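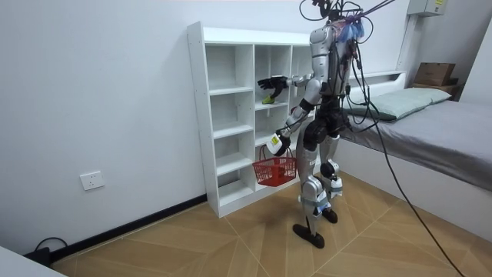
Ticket 454 – Label printer drops off network after idle
Status: Closed
Opened: 5/18/21
Site: Kandasamy, second floor stock office
Device: Rameteck thermal label printer, wired
Software: Podeck inventory client, Sorkora print service on the office server

Reported problem
Printer stops accepting jobs after a period of no use. Jobs stay in the queue as "sending". Power cycling the printer clears it. Users report it happens most mornings and sometimes after lunch.

Checks, first visit
Printer panel shows ready while jobs are stuck. Link light is on. Ping to the printer address times out. After a power cycle, ping replies normally and the queued labels print in order.
Swapped the patch cable and moved to another switch port. Left a ping running from the server. Replies stopped after 18 minutes without a job. Same result on the original port, so cable and port are ruled out.
Firmware was one release behind. Updated it. No change.

Checks, second visit
Sleep timer on the panel is set to "never". The printer's web page has a separate network power setting, and that one was on. Turned it off, saved, restarted. Ping stayed up for the whole visit.

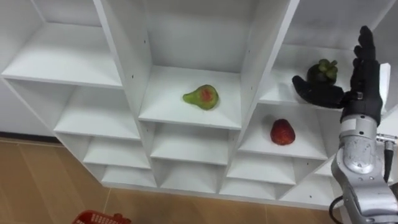 User reopened the ticket the next morning. Printer was reachable this time, but jobs still sat at "sending". Different fault.
Print service log shows repeated timeouts against an old address ending in 125. The printer had been on DHCP and picked up a new address on restart. The Podeck client was fine, as it only hands jobs to the service – the stale entry was in the service port list.

Fix
1. Set a DHCP reservation for the printer.
2. Deleted the old port in Sorkora and added a new one with the reserved address.
3. Raised the connect timeout from the default to 2000 ms.
4. Cleared the queue and restarted the service.

Test
Sent a batch of shelf labels, left the printer idle overnight, sent another batch in the morning. Both printed. No timeouts in the log.

Notes
A firmware update may turn network power saving back on. Check that page after any update. The spare printer in the cabinet still has the old firmware and has not been changed.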